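## Chapter 7: Where to Put a Capital

A capital city has one job, and most capitals do it badly. It is supposed to sit somewhere the whole country can reach, stay out of floods, and avoid offending the people who live in the second-largest city. Gandach, the country we will follow through this chapter, managed the part about floods.

Gandach is long, thin and bent in the middle, like a coat hanger someone has stepped on. From its northern border to its southern coast it measures 688 kilometers. Its capital, Dollomstead, lies 19 kilometers from the northern end. A letter mailed by a farmer in the far south crosses nearly the whole country before an official gets the chance to lose it.

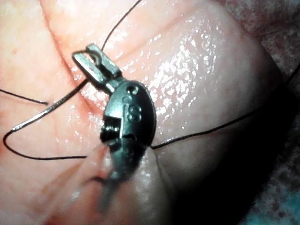 The explanation is partly physical. Dollomstead stands on a dry limestone shelf above the Lumbantobing River, at the last point where loaded barges can turn around. Early rulers liked the shelf for its view of anyone coming to remove them. Merchants liked the barges. The farmland downstream was much richer, but it flooded every June, and kings have never enjoyed governing from a roof.

By the time the lower valley was drained, the habit had set. Roads already ran to Dollomstead, and so did the railroad, although it had to climb a grade that still embarrasses its locomotives. Geographers call this *inertia*: once enough has been built in an awkward place, the awkward place becomes the sensible choice. You will meet the term again in Chapter 9, where it explains a steel mill.
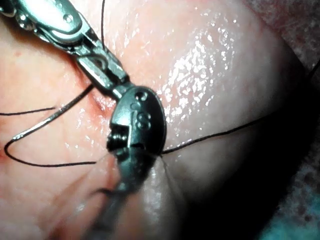 Vullach, on the southern coast, has never accepted any of this. It is the larger city, it has the deep harbor, and 70 percent of the country's trade passes through it. Its newspapers refer to Dollomstead as "upstairs." Parliament has debated moving south 19 times and has always voted to study the question further – in Dollomstead, where the members own houses.

A city like Vullach, larger and richer than any other in its country, is sometimes called a *primate city*. Students tend to remember the term for the wrong reason. In many countries the primate city is also the capital. When the two are separate, look for a bargain, a quarrel or a river, and in Gandach you may have all three. 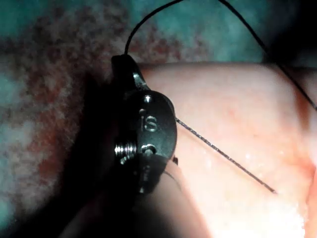
**Figure 7.3** Tip of a robotic surgical instrument, with the letters "IS" on the jaw housing.

### Before you read on

Find the capital of your own state or country on a map, then mark its largest city. Measure the distance between them. If it is zero, choose a neighboring country and try again. Keep your notes for Section 7.2, in which we look at capitals built from scratch and at what happens to the people told to move there.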